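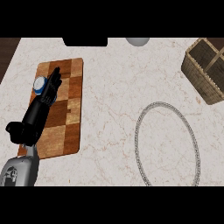
Looking after the kitchen cell

Category: Workshop News / Simulation

Many of you have written in since April to ask how the kitchen cell is coming along, and I have been promising an answer for longer than I should have, so pour yourself something nice and settle in. The short version is that it is running well again. The long version is below, and I'm afraid I do like the long version.

For anyone who joined us recently, the kitchen cell is our simulated worktop, the one we use to try out an arm and hand before anything gets bolted down at the Weltero building. It lives entirely in the computer, which you might think would make it easy to look after (no grease! no fuses!), but a simulated cell goes out of adjustment in its own ways and wants regular care like any other machine.

The trouble this spring was with the hand. It would come down over the cutting board with its fingers out straight and together, just as we like it for a flat approach, and then the little blue-and-white cylinder would shoot out from under it like a bar of soap. On some runs it left the counter altogether. We blamed the grip program, naturally, and spent a good many evenings rewriting it, and the new one did exactly the same thing.

It was Lahcen Saber who finally went back to the contact settings. He found that when we moved the scene over to the new Trultov release, the palm had kept its old collision shape, and that shape was two millimeters thicker than the palm you see on the screen. So the hand was pressing into the cylinder well before it looked as if it had touched anything, and the software did the only thing it knows how to do with two solid objects in the same place - it pushed them apart, hard. Lahcen rebuilt the palm shape from the drawing, then did the finger segments too while he was in there, joint by joint. I brought him sandwiches and tried not to ask questions.

After that we went through the whole setup from the beginning, and I'd like to put the order down here because several of you keep cells of your own. Start with the base of the arm and check where it sits against the counter. Then bring the arm to its zero pose and look at every joint reading. Next, lower the hand slowly over the board with the collision shapes switched on so you can see them, and stop as soon as they meet. Only then put the loose objects back, one at a time, and let each one settle before adding another. The silver chain goes in last. It has all those small links, every one of them bumping against its neighbors, and it slows everything down terribly if you let it drop from any height. Lay it flat on the marble and leave it be for 30 seconds.

We also gave the scene file a good spring cleaning. There were 391 leftover parts in it, most of them hidden, from the old El Sherbiny tabletop we started with years ago, and a few were still being calculated on every step for no good reason at all. They are gone now, and the file opens while you are still reaching for your coffee.

From here on the cell gets a checkup every two weeks, with the results written in the Cakport log where everybody can read them. If you change a setting, please write that down too, even a tiny one, even if you mean to change it right back - I say this with great affection and as one of the worst offenders. Lahcen has put a clean copy of the scene in the shared folder, with the old one beside it in case you want to compare the two palms for yourselves. Do bring your questions to the next open evening. We start at 7 p.m. and there is usually cake.

Print this item | E-mail to a friend

Contact the newsletter desk | Copyright Weltero Workshop | Back to top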